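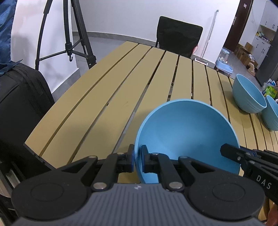 Station Diary, Sivville Weather Office: December

0540. Commenced duty. Overnight minimum recorded and entered. Wind light from the north-west at the start of the shift, backing and freshening before sunrise. The morning sounding was released on schedule and the data were received without gaps to the tropopause. The profile showed a marked dry layer above a moist boundary layer, with strong shear through the lower levels. This was noted to the regional desk at Tuncer, which had reached the same view from its own ascent.

0815. Convective outlook for the district reviewed. The office supported raising the risk category for the country between Gunov and the Hellus range, and the amended outlook was issued before the mid-morning briefing. Emergency services were advised by telephone. The shire asked whether the outdoor carols rehearsal at Gunov should proceed. It was explained that the office provides the forecast and that the decision rests with the organisers.

1320. First cells visible on radar along the southern end of the Hellus range. Growth was slow for the first hour and I had begun to doubt the timing given in the outlook. The cap was firmer than the morning profile suggested. A second ascent would have been of value, but the hydrogen supply did not permit it.

1505. Severe thunderstorm warning issued for the Gunov area. The leading cell had turned left of the mean wind and was showing persistent rotation. Hail was reported from two properties on the Gunov road, the larger stones described as comparable to golf balls. The reports were logged as received, pending measurement.

1540. Peak gust at the Gunov automatic station, from 315 degrees. The anemometer record is missing for 3 minutes after the peak and then resumes normally. A fault report has been lodged. The gust should be treated as provisional until the mast has been inspected.

1610. Report of a funnel cloud north of Gunov, from a member of the public. Radar at that time supported rotation aloft — it cannot settle whether there was contact with the ground. The entry stands as a funnel cloud only. A damage survey has been requested for the morning, with attention to the tree line beside the Hellus turn-off.

1725. Warning cancelled for Gunov and continued for Tuncer. Rain at this station reached 60 mm for the event, most of it in a single burst. The gauge was read by hand and agreed with the automatic total. Gutters on the instrument store overflowed again, and the matter has been referred to facilities a second time.

1850. Handover completed. Outstanding: damage survey, mast inspection, hydrogen order, hail measurements.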